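Last changed 12/6/23 by Els Dekker. Earlier copies of this file had the left and right columns of the log swapped, so please throw them away.

# ondau-gripper-trials

Logs, settings and camera recordings from the comparison of two sets of gripper fingers on the Ondau two-arm bench. The same arms, cameras and controller were used throughout. Only the fingers and the force limit changed between runs.

The recordings were made for our own use, to decide which fingers to order for the second bench. They are shared because the people at Estura asked for them and it was easier to tidy the whole folder than to pick bits out.

## What is in the folder

- `runs/` – one folder per run, with joint positions, gripper opening and commanded force
- `video/` – head camera and both wrist cameras, already lined up with the logs
- `settings/` – controller files, one per finger set
- `notes/` – Frans Schouten's bench notes, typed up but not corrected
- `runs.csv` – the list of all runs, with outcome and a short remark

There are 631 runs in total. Of these, 111 are marked `redo` in the outcome column, mostly from March, when the left gripper was reporting its opening late. The logs for those are kept as they came. Don't use them to compare closing times.

## The two finger sets

**Zwahlen** – the long, narrow fingers. They get into small gaps and can pick up a flat bag by its edge. They bend when the load hangs far out from the wrist, and the reported opening is then smaller than the true one.

**Flulon** – shorter, with a soft pad. Better on round things and on anything smooth. The pad marks easily and picks up dust, so we wiped it before each block of runs. Where this was missed, the remark column says `pad not wiped`.

Each row in `runs.csv` gives the finger set for the left and right arm separately. Some runs are mixed on purpose. A mixed run is not a mistake in the table.

## How a run goes

1. Both arms go to the start pose with the grippers facing each other.
2. The operator calls the item and the arm that should take it.
3. The arm picks, lifts, holds for the set time and puts the item back.
4. The outcome is typed in before the arms return to start.

Outcomes are `ok`, `slip`, `miss`, `crush` and `redo`. A `slip` means the item was lifted and then moved in the fingers, even if it never fell. Els and Frans scored the first block together and after that took turns. Their scores differ a bit on `slip`, and the `scorer` column is there so you can check.

Items include bagged goods, boxes, a ball, containers and a thermos. Bags were left closed. They are the hardest part of the set – the plastic folds under the fingers and the force reading climbs before anything has been gripped.

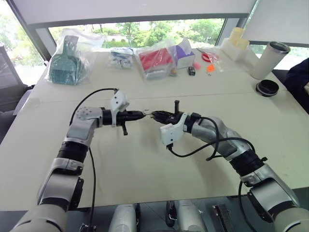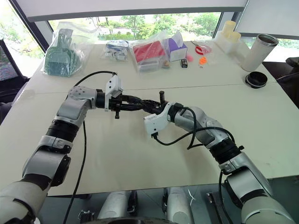
## Known problems

- The wrist camera cables pull on the wrist when it is turned a long way round. You can see it in the force log as a slow drift. We limited the wrist turn in later runs, and the `wrist_limit` column says which ones.
- Head camera exposure was left on automatic. Colours change during a run when the light outside changes. If you train anything on colour, fix this first.
- The head camera was knocked and set again once. Use `calib_a.yaml` for runs before the change and `calib_b.yaml` after it. The run list says which.
- 3,617 log lines have a time stamp identical to the line before. They are left in. The loader drops them unless you pass `--keep-repeats`.
- Commanded force is in newtons. The measured value comes from motor current and should only be compared within the same arm.

## Loading

```
python load_runs.py --runs runs.csv --fingers flulon --skip-redo
```

Leave out `--fingers` to get everything, mixed runs included. The loader needs version 2 of the settings files. Version 1 files will load without complaint but give the wrong finger length, so check the first line of the file.

## What we would like to add

Runs with the two arms holding one item between them. The handover code works with the Zwahlen fingers but has not been tried with the Flulon ones. Frans also wants a slower closing speed for the bags, and the controller will need a small change for that.

Questions about the logs go to Frans, and questions about scoring or the video go to Els. If you find a run with the wrong finger set in the table, send the run number and we will look at the video.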